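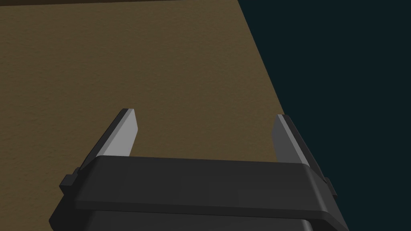

Thursday, evening

The bus to Cundby was late again and I came home with wet shoes. I put them near the heater with newspaper inside, as my mother did always.

In the morning I had my language class. We were 5 students, the teacher let us read aloud, and I made only 3 mistakes in my page. I still cannot hear the difference between "ship" and "sheep" when people speak fast – maybe it comes with time.

After lunch I cooked the bean soup from home. I did not find the right pepper in the shop, so the taste was a little flat, but I ate two plates. The rest is in the fridge for tomorrow.

My sister wrote that the cherry tree has flowers already. I want to call her on the weekend and ask for the bread recipe too.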